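Faldale Notes: The First Real Snow

14 December 2024

Residents of the lower valley will be aware that the first substantial snowfall of the season arrived overnight. The gauge on my back fence recorded 38 centimetres at seven o'clock this morning, which exceeds anything I measured in the whole of last December. The road to Prudton was closed until late morning, and the school bus did not run.

I wish to set down a short account of the day, as I have done for each first snowfall since this journal began. Readers who come here for the garden entries may prefer to return in March.

The forecast had called for a moderate accumulation beginning after midnight. In practice the snow commenced shortly before supper, with large wet flakes that melted on the front walk and gave little indication of what was to follow. By bedtime the temperature had dropped, the flakes had become fine and dry, and the wind had moved around to the northeast. A northeast wind in Faldale carries snow off the open fields and deposits it along the east side of every house on our street. Ours was no exception. The side door could be opened only as far as the width of a boot, and it was necessary to leave by the front and dig back toward it.

The power failed at twenty past five in the morning and was restored a little before nine. During that period the house was heated by the wood stove in the sitting room, which performed adequately. Porridge was prepared on top of it. The kettle required a considerable time to boil, and the household has agreed that the smaller kettle should be kept downstairs for the remainder of the winter.
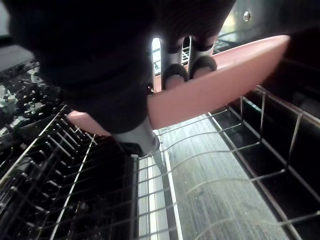
Shovelling began at first light. It is my practice to clear the walk in two passes, the first to half depth and the second to the paving stones, and I would recommend the same to anyone over the age of fifty. The upper layer was light and could be pushed aside. The lower layer had been laid down while the air was still mild, and it had since frozen into a crust that had to be broken with the edge of the shovel. The whole undertaking, including the path to the woodpile and the opening at the foot of the driveway, occupied most of the morning.

Manon Lachance, our neighbour to the west, came across at mid-morning to ask whether we had sufficient firewood. We had, but she was good enough to stay and help with the windrow left by the plough. That ridge stood as high as my knee and was made up largely of grey slabs from the roadway. Manon grew up farther north and regards a fall of this size as unremarkable. She did concede that the drift against our side door was a good one.

I should record here my thanks to the plough operator, who made a second pass along the street before noon and raised the blade slightly at each driveway. This courtesy is not required of the township's contractors and it made a noticeable difference.

By early afternoon the cloud had broken and it was possible to go for a walk. We followed the usual winter route, which leaves the end of our street, crosses the creek by the footbridge and continues along the old rail bed in the direction of Venton. The distance to the first gate is 600 metres. In summer it takes a few minutes. Today, without snowshoes, it took the better part of half an hour, and we were glad of the rest when we reached it.

The creek had not frozen. A narrow channel of dark water was still running down the centre, with shelves of new ice on either side, and the snow had settled on the boulders in tall rounded caps. Several sets of tracks crossed the footbridge. One belonged to a rabbit. Another was larger and ran in a very straight line, each print set almost exactly in front of the last, and I have entered it in my notebook as a fox. My husband holds that it was a cat. The matter has not been settled.

Chickadees were plentiful in the cedars past the gate, and a pair of grosbeaks was feeding in the mountain ash beside the Thoroddsen farm lane. I had not seen grosbeaks in that tree for two winters. They were undisturbed by our approach and remained there when we turned for home, dropping the skins of the berries onto the clean snow underneath.

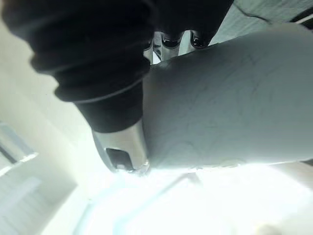
The light at that hour deserves a mention. The sun at this time of year clears the southern ridge only briefly, and by mid-afternoon the whole of the valley floor lies in blue shadow while the hills on the Prudton side remain bright. The temperature falls quickly once the shadow arrives. On the return journey the snow had begun to squeak underfoot, and the hairs of the dog's muzzle had gone white with frost. She had declined to wear her coat at the outset and was not offered a second opportunity.

Supper consisted of pea soup, made from the ham bone that has been in the freezer since Thanksgiving, together with the end of a loaf of brown bread. The soup was started on the wood stove during the power failure and finished on the range. I am of the opinion that it benefited from the longer cooking. The recipe was given in an entry two winters ago and has not changed, apart from the addition of a second carrot.

A few practical matters remain for those who live nearby. The mailboxes at the corner are buried, and the carrier has left a notice that delivery will resume once they have been cleared on the road side. I intend to attend to ours tomorrow, along with the two beside it, whose owners are away. The fire hydrant opposite the church is also buried. Anyone passing with a shovel and 10 minutes to spare would be doing the street a service. The skating rink behind the school will not be flooded until the snow on it has been packed down, and families are asked to walk across it in boots as often as they please.

The forecast for the coming days is cold and clear, with a further light fall possible before the end of the week. I have brought the snowshoes up from the basement and found that one of the bindings has perished at the heel. A replacement strap can be had from the hardware store in Venton, provided that the road is open and that the store still keeps them.

The gauge will be read again tomorrow at seven.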